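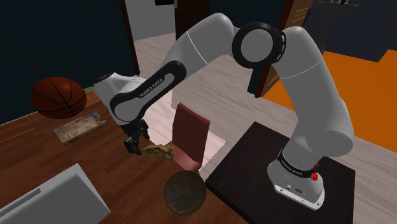
자작로봇 게시판 > 작업일지

식탁 치우는 팔 만들기, 시뮬 단계까지 왔습니다 (좀 깁니다)

빵부스러기공작소
작성 2019/12/23

지난 6월에 "식탁 옆에 팔 하나 세워 두고 밥 먹은 뒤에 물건 좀 옮기게 하고 싶다"고 글 올렸던 사람입니다. 그때 댓글로 응원도 받고 혼도 났는데요, 드디어 보여드릴 게 생겼습니다!! 프로젝트 이름은 Gamow로 정했어요. 뜻은 없고 발음이 마음에 들어서요.

지금 상태부터 정리하면, 실물 팔은 아직 어깨 관절까지만 조립돼 있습니다. 출력물은 거의 다 뽑았고 감속기 하나를 기다리는 중이에요. 그 사이에 손이 심심해서 시뮬레이션을 시작했는데 이게 너무 재미있어서 본말이 뒤집혔습니다. 퇴근하면 인두 대신 마우스부터 잡아요.

장면은 Udaldale이라는 씬 편집 도구로 꾸몄습니다. 실내 공간 하나에 나무 식탁 놓고, 그 뒤에 짙은 색 받침대를 놓고, 팔을 그 위에 얹는 구성입니다. 팔 모델은 일단 프랑카 에미카 걸 불러다 쓰고 있습니다. 제 팔의 URDF가 아직 누더기라서요. 링크 질량도 절반은 찍은 값이고, 손목 쪽은 축 방향이 반대로 들어가 있어서 불러오면 팔이 자기 어깨를 끌어안습니다. 귀엽긴 한데 쓸모는 없더라고요.

목표 동작은 단순합니다. 식탁 위에 있는 빵을 집어서 둥근 그릇 쪽으로 옮기기. 이것만 되면 저는 잔치를 열 겁니다. 빵을 고른 이유는 모양이 제멋대로라서예요. 주사위 모양 블록은 너무 쉽게 잡혀서 공부가 안 됐습니다. 위에서 수직으로 내려와 잡으면 되니까요. 빵은 울퉁불퉁해서 접근 각도를 조금만 틀어도 손가락이 닿는 자리가 달라집니다. 농구공은 순전히 제 취향으로 올려놨고, 책도 하나 올렸습니다. 식탁에 빵만 덜렁 있으면 재미없잖아요.

지금까지 105번 돌렸고, 그릇 근처까지 데려간 건 17번입니다. 적다고 하실 수 있는데 처음 며칠은 아예 0이었어요! 첫 성공 때 새벽에 혼자 박수 쳤습니다.

막힌 부분은 이렇습니다.

집는 순간 빵이 튕겨 나갑니다. 충돌 메시를 볼록 껍질 하나로 퉁쳐서 그런 것 같은데, 잘게 쪼개면 또 느려집니다.

의자 등받이를 경로 계획에 넣을지 말지 고민입니다. 넣으면 팔꿈치가 이상하게 높이 돌아가고, 빼면 언젠가 칠 것 같습니다.

받침대 높이. 지금은 식탁과의 관계를 눈대중으로 맞춰 놨는데 실물은 어떻게 할지 못 정했습니다. 나무로 짤 생각입니다.

의견 주시면 전부 시도해 보겠습니다. 진짜로 전부요.

모터태운사람
와 드디어! 6월 글 기억합니다. 그때 제가 "팔보다 그리퍼가 먼저"라고 썼었는데 그리퍼는 어떻게 하셨어요? 실물도 손가락 두 개짜리로 가시나요?

빵부스러기공작소
네 두 손가락 평행형이요. 말씀 듣고 그리퍼부터 설계해서 이건 실물이 돌아갑니다! 랙이랑 피니언으로 했고 구동 보드는 Okeke에서 키트로 샀어요. 동봉된 커넥터가 너무 뻑뻑해서 손톱 하나를 잃었지만 전류 제한이 잘 걸려서 만족합니다. 귤을 잡아도 안 터져요.

모터태운사람
귤 안 터지면 합격이죠 ㅋㅋㅋ 손가락 안쪽에는 뭐 붙이셨는지도 알려주세요. 저는 실리콘 시트 붙였다가 접착이 계속 떨어져서 지금은 나사로 눌러 잡습니다.

빵부스러기공작소
저도 실리콘인데 손가락에 얕은 홈을 파고 끼워 넣었어요. 접착제 없이요. 홈 끝을 살짝 좁게 했더니 안 빠집니다. 도면 정리해서 자료실에 올릴게요.

현장십년
찬물 좀 끼얹겠습니다. 시뮬에서 105번을 돌리든 3000번을 돌리든 실물에서는 처음부터 다시입니다. 더구나 남의 팔 모델로 돌린 결과예요. 관절 수가 다르고 링크 길이도 다르고 관성도 다른데 뭐가 옮겨집니까? 어깨까지 조립됐으면 어깨부터 제어 붙이고, 백래시 재고, 처짐 재고, 그다음에 팔꿈치 가는 게 순서라고 봅니다. 자작 팔이 엎어지는 건 대부분 기구에서예요. 화면에서 예쁘게 움직이는 걸 보다 보면 볼트 조이기가 싫어집니다. 제가 그랬습니다.

빵부스러기공작소
볼트 조이기 싫어진다는 말에 찔렸습니다... 그런데 배치 잡는 데는 남의 팔로도 도움이 많이 됐어요. 처음에는 받침대를 식탁 긴 변 한가운데에 붙이려고 했거든요. 돌려 보니 팔꿈치가 나올 자리가 없어서 자꾸 접힌 자세로만 움직이더라고요. 실물로 했으면 바닥에 구멍부터 뚫고 후회했을 겁니다.

현장십년
배치 확인용이라면 인정합니다. 다만 그건 종이 오려서 바닥에 깔아 봐도 나오는 답이에요. 제가 걱정하는 건 시간 배분입니다. 감속기 도착하면 시뮬 창 닫으실 수 있어요?

빵부스러기공작소
...노력하겠습니다

Märta Nordin
안녕하세요, 한국어가 조금 서툴러도 이해해 주세요. 저는 Susemley 공유 작업실에서 비슷한 것을 만들고 있습니다. 저는 빵부스러기공작소 님 순서가 좋다고 생각합니다! 우리 작업실은 로봇 자리를 오래 쓸 수 없어서, 집에서 시뮬레이션으로 준비하고 작업실에서는 짧게 시험합니다. 코드의 버그는 거의 다 집에서 찾습니다. 좌표계 실수, 단위 실수, 그리퍼 열림과 닫힘이 반대인 실수. 이런 것은 남의 팔 모델에서도 똑같이 나옵니다.

빵이 튀는 문제는 저도 있었습니다. 저는 메시를 많이 쪼개지 않았습니다. 볼록 조각 몇 개로 나누고, 손가락이 닫히는 속도를 마지막 구간에서 천천히 하고, 접촉 강성을 낮췄습니다. 그리고 물체의 질량을 확인해 보세요. 제 빵은 기본값 때문에 깃털처럼 가벼웠습니다.

빵부스러기공작소
세상에 질량. 지금 열어 봤는데 밀도 칸이 비어 있습니다. 비어 있으면 뭐로 계산되는 거죠? 오늘 밤 할 일 생겼습니다! 감사합니다!!

현장십년
단위 실수를 집에서 잡는다는 건 저도 동의합니다. 그래도 좌표계는 실물에서 또 틀어집니다. 베이스 볼트 구멍 하나 잘못 뚫으면 전부 돌아가요.

Märta Nordin
네, 그것은 맞습니다. 저는 실물 베이스에 기준 핀을 박았습니다. 팔을 떼었다가 다시 올려도 같은 자리입니다. 작업실에서는 매번 치워야 해서 필요했습니다.

목공하다온놈
로봇은 모르고 받침대 얘기만 하러 왔습니다. 원목 상판에 팔 올리실 거면 다리 네 개짜리 협탁 식으로 짜지 마시고 상자로 짜세요. 판재로 사방을 막고 안에 대각 보강 넣으면 비틀림이 확 줄어요. 제가 탁상 드릴 받침을 둘 다로 만들어 봤는데 다리형은 손으로 밀면 흔들흔들합니다. 밑에 모래주머니 넣을 칸 하나 만드시고요. 상판은 두 겹으로 붙이고 팔 베이스는 관통 볼트에 뒷면 철판. 목재용 나사로 박으면 반년 안에 헐거워집니다.

높이는 식탁 상판보다 높은 게 좋아요 낮은 게 좋아요? 그것만 정해지면 재단 치수 뽑아 드릴 수 있습니다.

빵부스러기공작소
이런 댓글이 보고 싶었습니다! 시뮬에서도 상자형 받침이라 그대로 가면 되겠네요. 높이는 지금 실험 중인데, 식탁 상판이랑 비슷하거나 조금 낮은 쪽으로 기울고 있습니다. 높이면 위에서 내려다보는 자세는 편한데 식탁 가까운 쪽 물건을 잡을 때 손목이 꺾여요. 상판 폭은 35cm 정사각으로 생각 중인데 괜찮을까요?

목공하다온놈
35는 좁아 보입니다. 팔 뻗었을 때 넘어가는 힘이 앞쪽으로 다 걸리잖아요. 상판은 그대로 두더라도 바닥판을 앞쪽으로 길게 빼세요. 식탁 밑으로 들어가면 발에 걸리지도 않아요. 아니면 벽에 고정하든가.

현장십년
벽 고정에 한 표. 그리고 비상정지는 받침대 말고 사람 앉는 쪽에 다세요. 팔 뒤에 있으면 급할 때 팔 너머로 손을 뻗어야 합니다.

모터태운사람
비상정지 위치는 현장십년 님 말씀이 백번 맞습니다. 저는 선 길게 빼서 아예 손에 쥐고 돌려요. 닉네임 보시면 아시겠지만 경험담입니다.

빵부스러기공작소
비상정지는 배선 길게 해서 식탁 쪽으로 빼겠습니다. 버튼은 이미 서랍에 있어요.

밤새 만지고 경과 올립니다. 밀도 넣고, 메시를 조각 네 개로 나누고, 닫히는 속도를 마지막에 늦췄습니다. 결과는요, 안 튑니다!!!! 빵이 얌전히 있어요. 손가락이 닿을 때 살짝 밀리기는 하는데 이 정도면 진짜 빵 같습니다. Märta 님 만세. 성공률은 조건을 바꿨으니 처음부터 다시 세려고 합니다.

겸사겸사 보는 위치도 바꿔 봤습니다. 식탁 앞쪽에서 받침대 쪽을 건너다보는 시점으로요. 사람이 앉아 있을 때의 느낌을 알고 싶었거든요.

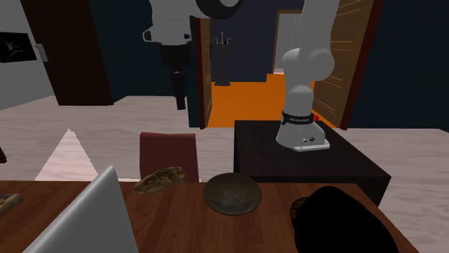

그래서 얻은 결론이, 의자를 경로 계획에 넣어야겠다는 겁니다. 위에서 볼 때는 등받이가 판 하나로만 보여서 무시해도 될 것 같았는데 앉은 눈높이로 내려오니까 빵이랑 받침대 사이에 떡하니 있어요. 팔이 빵 쪽으로 가려면 이 옆을 안 지나갈 수가 없습니다. 등받이를 여유 있게 부풀린 상자로 등록하고 다시 돌려 보는 중인데, 팔꿈치가 높이 돌아가는 문제는 시작 자세를 바꾸니 좀 나아졌어요. 대기 자세에서 손목을 식탁 위로 미리 내밀어 두는 거죠.

그릇도 고민입니다. 얕아서 빵을 높은 데서 놓으면 굴러 나갈 것 같아요. 내려놓는 높이를 그릇 테두리 바로 위로 잡아도 될까요, 아니면 접촉을 보고 놓는 게 나을까요?

모터태운사람
접촉 보고 놓으세요. 높이 고정으로 하면 빵 두께가 달라질 때마다 값을 고쳐야 합니다. 그리퍼 손가락이 그릇 테두리를 누르는 것만 조심하시고요. 저는 손목 쪽 모터 전류로 봤는데 잡음이 심해서 이동 평균을 걸었습니다.

초코송이
눈팅만 하다가 처음 댓글 답니다. 의자는 그냥 치우면 안 되나요?? 팔 쓸 때만 빼 두면 경로가 훨씬 편할 것 같은데요.

빵부스러기공작소
어서 오세요! 그 생각도 했는데 제 꿈이 "밥 먹고 일어나면 알아서"라서요. 의자를 빼야 하면 그냥 제가 빵을 치우는 게 빠릅니다 ㅋㅋ

현장십년
의자는 치우는 게 맞습니다. 정확히는 1단계에서는 치우고 2단계에서 넣으세요. 시뮬 의자는 가만히 있지만 집 의자는 매일 다른 데 가 있어요. 부풀린 상자 하나로 등록해 놓고 안심하면 실물 의자가 한 뼘만 움직여도 칩니다. 의자 위치를 알아낼 방법이 생기기 전까지는 없는 셈 치고, 작업 구역에 아무것도 안 들어오게 하는 게 안전합니다.

Märta Nordin
저는 조금 다르게 생각합니다. 시뮬레이션에서 의자를 매번 다른 위치에 놓으면 어떨까요? 의자, 빵, 그릇 위치를 전부 무작위로 바꾸고 밤에 많이 돌립니다. 그러면 어떤 의자 위치에서 계획이 실패하는지 지도가 나옵니다. 실물에서는 바닥에 테이프를 붙이고 "의자는 이 안에"라고 하면 됩니다. 우리 작업실 바닥은 테이프가 아주 많습니다.

현장십년
테이프는 좋네요. 그 지도 뽑는 건 시뮬로 할 만한 일 같습니다. 제가 한 발 물러납니다. 반 발만.

빵부스러기공작소
반 발 감사합니다 ㅋㅋㅋㅋ 지도 뽑기 너무 좋아요. 위치 무작위로 해서 3000번 걸어 놓고 자겠습니다. 노트북 팬 소리가 벌써 무섭네요. 결과 나오면 색칠해서 올릴게요. 빨간 데는 의자 금지 구역.

초코송이
저도 따라 해 보고 싶은데 Udaldale은 사양 많이 타나요? 제 건 그래픽카드 없는 노트북이에요.

빵부스러기공작소
화면을 끄고 물리만 돌리면 괜찮아요. 렌더링이 무겁습니다. 그림자 끄고, 배경 방 모델은 나중에 넣으세요. 저는 방부터 넣었다가 식탁 하나 옮기는 데 커피 한 잔씩 마셨습니다. 바닥이랑 식탁이랑 팔만으로 시작하는 걸 추천드려요. 그리고 충돌 메시 표시 켜는 버튼이 메뉴 아주 깊은 데 숨어 있는데 꼭 켜 보세요. 눈에 보이는 모양이랑 부딪히는 모양이 얼마나 다른지 보면 많은 게 이해됩니다.

초코송이
오 감사합니다! 방학 때 도전!

목공하다온놈
의자 얘기로 다들 바쁘신데 받침대 높이는요? 합판 사러 내일 갑니다. 제 것 사는 김에 재단 같이 뽑으려고 하니 오늘 안에 주세요.

빵부스러기공작소
앗 죄송합니다. 식탁 상판이랑 같은 높이로 가겠습니다! 대신 밑에 조절발 달아서 조금씩 올리고 내릴 수 있게요. 바닥판은 말씀대로 앞으로 길게 빼고, 벽 고정용 구멍도 뒤판에 부탁드립니다. 식탁 높이는 지금 줄자 찾아서 재고 쪽지 드릴게요.

목공하다온놈
조절발은 고무 달린 걸로 사세요. 플라스틱은 미끄러집니다. 쪽지 기다립니다.

모터태운사람
감속기는 아직인가요?

빵부스러기공작소
통관에서 멈춰 있습니다. 하루에 다섯 번씩 조회하는 중이에요. 오면 어깨 백래시부터 재서 현장십년 님께 제일 먼저 보고드리겠습니다.

현장십년
다이얼 게이지로 재세요. 눈으로 말고.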